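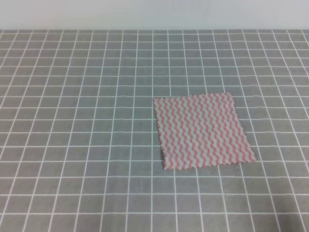
Projects / Skaltasura / Meetings / Cloth folding, data collection

Last updated: Tuesday, 4:40 pm
3 min read

Minutes of the data collection meeting, Praltirport lab, small meeting room. Start 2:00 pm. Present: collection team, training team, one person from Barbieri by phone. Tivton sent apologies.

1. Minutes of the last meeting
Accepted with one change. Item 4 should say that failed folds are kept and labeled, not deleted. The wiki page has been fixed to match.

2. Progress on single fold examples
61 examples of the half fold are recorded and checked. 13 more are recorded but still have no labels. The training team asked that the 13 stay out of the next run until somebody has gone through them. Agreed.

The quarter fold is behind. 18 examples so far against a target of 40. The operators said the second crease takes most of the time, and that the arm often picks up one layer where it should pick up two. Those attempts count as failures and are going into the failure folder, which is filling faster than the other one.

3. Start position
There was a long discussion on this. Up to now most examples began with the cloth lined up with the grid on the table. The policy trained on them does well from that position and poorly from others. From now on the operator lays the swatch flat and turns it a little off the grid lines before each take, and moves it to a different part of the table every few takes. The striped pink swatch with the pinked edges is to be used for this first, and the plain ones after.

Barbieri asked if the turn should be measured. The collection team would like to avoid that, as it slows down the reset. It was agreed to do it by eye and have the training team look at the spread at the end of the week. If the angles bunch up on one side, we go back to a printed list.

Crumpled starts were raised again. Not for this round.

4. Fixed camera
The first image of each take must show the cloth with the arm out of view. Several older takes start too late, with the arm already over the table. The training team will trim what can be trimmed and drop the rest. The operator now waits for the tone before moving.

The grid lines on the table surface are not straight everywhere. The training team does not use them for calibration, so this was noted and left. Anyone using the lines to judge distance should stop.

5. Swatches
Tivton is cutting the next set. We asked for the same pinked finish on all sides, as the straight cut ones fray and leave threads in the gripper pads. No delivery date yet — the collection team will call again.

6. Labels
The label "partial" is being used in two ways. It will now mean that the fold was made but the edges do not meet. A dropped cloth is "fail". Old labels will be corrected by the collection team as time allows.

7. Other business
The foot pedal sticks. A spare is in the cabinet under the bench.
Disk space on the recording machine is low. Training team to move finished takes to the server before the next session.

Actions
Collection team: label the 13 open takes; continue the quarter fold up to 40; call Tivton.
Training team: trim late starts; check the spread of angles; clear the disk.
Barbieri: send comments on the label sheet.

Closed 3:10 pm. Next meeting same time, same room.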